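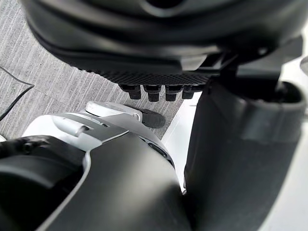

Photo: Yaqin Fang / Hedamska

4.3 Recording a demonstration by remote control

This section applies to wrist units with a four-finger hand and a wrist camera. Complete the joint calibration in section 4.2 before you start. Guide revision 12/1/21.

1. Switch the arm to Hold and wait for the status line to read READY.

2. Open the Teach page and select Remote. Hand guiding stays locked while Remote is selected.

3. Check the wrist camera view. The lower rim of the hand housing and the fingers must show in the picture. If the fingers are out of view, repeat the camera alignment – do not correct the view by turning the wrist.

4. Set the speed limit to 50 mm/s for the first recording of any new task.

5. Put on the control glove and match your hand to the pose on the screen. The arm does not follow until the match is held for two seconds.

CAUTION: Keep people and loose cables outside the reach of the arm while it is following. The operator must be able to reach the stop button without standing up.

6. Press Record. Carry out the task once at a steady pace, including the approach and the return.

7. Press Record again to stop. The file is saved under the next free number, up to 900 per task folder.

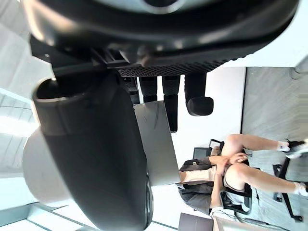 Annelies Kramer adds that pauses do more harm than slow movement: if you need to think, stop the recording, go back to the start pose and begin again.

8. Replay the file at half speed with the work area clear. Compare finger closing in the replay with the recorded camera view.

9. Mark the file Keep or Discard. Files left unmarked are not used for training.

Note: Each finger is recorded on its own channel. A finger that is not needed for the task should be parked before step 6, as small glove movements are otherwise stored as part of the demonstration.

Note: Error 177 means the glove signal was lost. The arm goes to Hold and the current file is closed. Discard it, even if the replay looks complete.

Note: Error 777 means a finger has reached its travel limit. Open your hand fully, wait for the message to clear, then match the pose again as in step 5.

For demonstrations by hand guiding, see section 4.4.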